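# Changing the draining rack

October 2, 2024

The old rack has gone to the tip and there is a new one beside the sink, a Relness 2632 in grey. 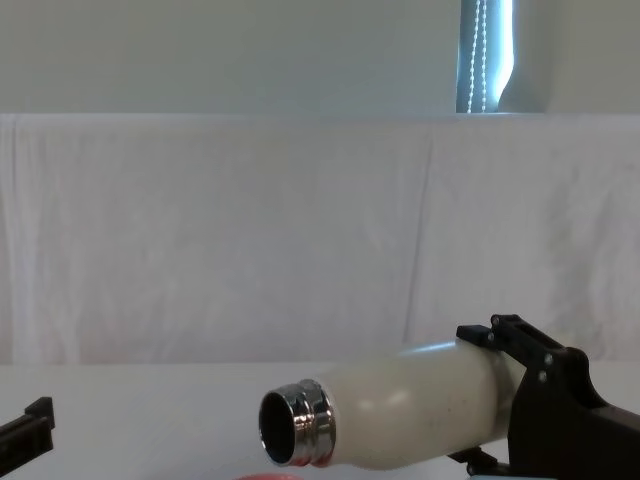 Noemí Escobedo wrote under my last kitchen post that I should stop buying wire racks altogether and go back to a tea towel on the worktop, which she has done for years without missing anything. I did try it. For the week between racks I had two tea towels down, and it was fine for plates and mugs. It was no good for pans. By the evening both towels were soaked through and the worktop underneath had a damp patch that stayed until morning. If you wash up once a day and dry straight away I can see it working. We wash up in dribs and drabs and leave things to stand.

The old rack was a Pusside, chrome on steel, and it lasted three winters. It began to rust where the feet met the frame, then along the bottom rail, and by the end it was leaving brown marks on the tray. I cleaned the marks off with bicarb and a toothbrush more times than I'd like. You can buy little rubber caps for the feet and I did that too, but they hold water inside them and I think they made it worse.

What I wanted this time:

- a tray that drains into the sink by itself
- a cutlery holder with holes in the bottom
- nothing longer than the bit of worktop to the left of the taps
- no chrome

The Relness does all of that apart from the cutlery holder, which has slots up the sides and a solid base. Water sits in it. I drilled 3 holes in the bottom with a small bit and it now drains into the tray as it should. It's soft plastic and drills easily, though go slowly or it grabs.

The tray has a spout that turns, so you can have it at the long side or the short side. Ours points over the edge of the sink from the short side. The slope is very slight. On our worktop, which leans back towards the wall, the water went the wrong way and collected in the far corner. I folded a bit of old bicycle inner tube and put it under the back feet, and that lifted it enough. You can't see it unless you bend down.

Plates stand up well. The gaps suit ordinary dinner plates and side plates, and they'll take a chopping board at the end. Bowls are less good. Our deep ones lean on each other and don't dry on the inside, so they go upside down on top of the mugs, where they went before. Wine glasses hang from a rail at the front. I don't trust it and haven't used it.

Cleaning is a weekly job. Everything off, tray in the sink, hot water and a splash of white vinegar, leave it while the kettle boils, then a brush round the spout. We have hard water and the white film starts to show by the end of the week if I skip it. The grey hides it better than chrome did. The underside of the spout is where the slime gathers, so turn it over and look.

I also looked at the Halness, which folds flat, and a bamboo one at Gowda on the high street. The folding one felt loose at the hinges in the shop and I didn't see us ever folding it. The bamboo one looked nice. Saimi Karppinen had one and says it went black at the joints before the first year was out, and that oiling it only helped for a while.

I kept the old Pusside tray, by the way. It has cleaned up well enough and it's now under the seed pots on the back step. They'll come in during November and the tray can come in with them.

Next job is the cupboard under the sink, where I've found a 300 ml bottle of rinse aid. We have never owned a dishwasher.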